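We use cookies to keep you logged in and to count visits. By continuing to browse you accept this. Accept / Manage settings

Two arm folding cell, left fingers losing grip on thin stuff

trastcombe_bench
ok so our folding cell has started dropping corners again. Two arms, parallel grippers, white table, same setup since we put it in. Left arm picks fine, lifts fine, then when the right arm pulls to square up the garment the left one slides off the hem. Not every time. Maybe a bad hour and then good all afternoon. Fleece is ok. Thin cotton is terrible.

Swapped nothing so far except the air filter in the room lol. Grip force is at 400 in the controller, whatever unit that is, the manual just calls it "effort". Pads are original. Anyone?

karis_owner
pads. its the pads

trastcombe_bench
they don't look that bad tho. scuffed yes

karis_owner
scuffed = done. We run the Karis fingers on ours and once the coating goes light at the tip you've got maybe a couple weeks before thin fabric walks. Get a new set, don't bother cleaning

B_Bite
Disagree, or at least don't buy anything yet. Had the same symptoms in June and it was the finger mounting screws, left side. Fingers closed fine at the tip with nothing in between but under a side pull one would roll a bit and open up at the back. Check with a strip of paper, clamp it, pull sideways not straight out. If it holds straight and lets go sideways it's the mount.

Also what's your pull distance on the squaring move? People always set this too long

drurnirlow_mike
second the pull distance thing. Stock program is way too agressive

trastcombe_bench
paper test: holds straight. sideways it holds four times out of five?? so not sure what that tells me

pull distance is stock. Here's the wrist cam on a red one, right in the squaring move
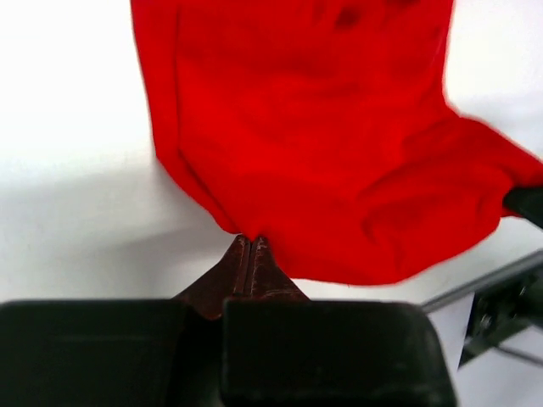
Wrist cam, cloth pinched at the tips, other end out to the right

karis_owner
yeah look at the light spots on those fingers. worn. told you

B_Bite
Worn, sure, but look how tight the cloth is going off to the right. And you've only got it by a little point right at the tip. I'd be surprised if a new pad held that on thin cotton. Grab deeper. What's your pick depth offset?

trastcombe_bench
uhh where is that

B_Bite
Pick params, second page, "approach z" or "tip depth" depending on firmware. Lower it 2 mm and try again. Watch the table!! Do it at slow speed the first time with your hand on the stop. If the tips touch down you'll chip them and then you really are buying pads

karis_owner
2 mm deeper on a thin shirt and you pick up both layers. then you're on here next week asking why it folds like a taco

B_Bite
Depends on the approach angle. We run deeper than that at Grīnberga and doubles are rare. Tilt the wrist a hair and come in from the side of the hem.

karis_owner
"rare" on your fabric. He's doing mixed garments

drurnirlow_mike
you're both right, do the screws first, its free

rpaju
Rūta here, I look after the same cell at another site. Order I do it in:

power down, air off if you have it, tag it
fingers off, wipe the seat, look for a bright rub mark where the finger has been rocking
screws back in with a drop of medium threadlocker, NOT the red stuff, you will be drilling it out
close with nothing in between and hold a flashlight behind. You want an even dark line or an even sliver all the way down. Wedge of light at one end = finger's crooked
re-teach closed position, everyone forgets this one
then pull distance, down by 5 mm at a time
then pick depth
pads last

And don't crank effort past 400 to cover it up. I did, cooked a gripper motor, error 712 every morning until we replaced it

trastcombe_bench
wait 712 is motor temp? I've been clearing that one

rpaju
Was on ours. Look it up for your firmware, but stop clearing it. How often?

trastcombe_bench
couple times a shift. left gripper. yeah ok

B_Bite
lol. well that explains good afternoon / bad hour. It'll be backing off the force when it gets hot

karis_owner
or its working harder because the pads are slick. just saying

rpaju
Could be. Still screws first. Write down your effort before you touch it and put the number in the log, the cell resets some of these on re-teach

trastcombe_bench
update. fingers off. left finger, one screw was finger tight, rub mark on the seat just like Rūta said. Cleaned, threadlocked, re-taught closed. Flashlight line is even now. Effort down to 350ish, pull distance 5 mm shorter. Thin cotton is holding so far, ran a basket of shirts and lost one corner. No 712 yet but only been going since lunch

Haven't touched pick depth

karis_owner
and pads?

trastcombe_bench
ordered a set ok

B_Bite
That one corner, was it at the start or the end of the basket?

trastcombe_bench
end i think. will watch it tommorow

Get the weekly digest of new threads in your inbox. Enter email to subscribe. Unsubscribe any time.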